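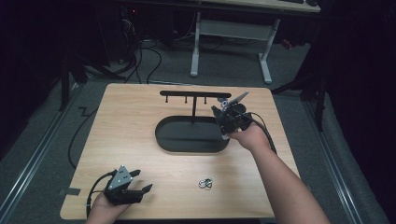 Wandeck Wall Sconce

The Wandeck is an indoor wall sconce for hallways, stairwells and guest rooms. A frosted glass cylinder is held between two brushed brass caps and sends light evenly up and down the wall. The fixture may be mounted upright or sideways.

Lamping: one medium base bulb, 100W maximum (not included)
Height: 19 in.
Rated output with optional LED module: 1,215 lumens
Dimming: compatible with most standard wall dimmers
Location: dry locations only
Item number: 755

Finishes: brushed brass, aged bronze, matte white. Custom finishes are available on project orders and are not returnable.

Installation must be carried out by a licensed electrician in accordance with local code. The mounting plate fits a standard junction box.

Designed by Pirjo Ahonen for Clesent. For trade pricing and specification sheets, please contact Si-eun Son in the Clesent project sales office.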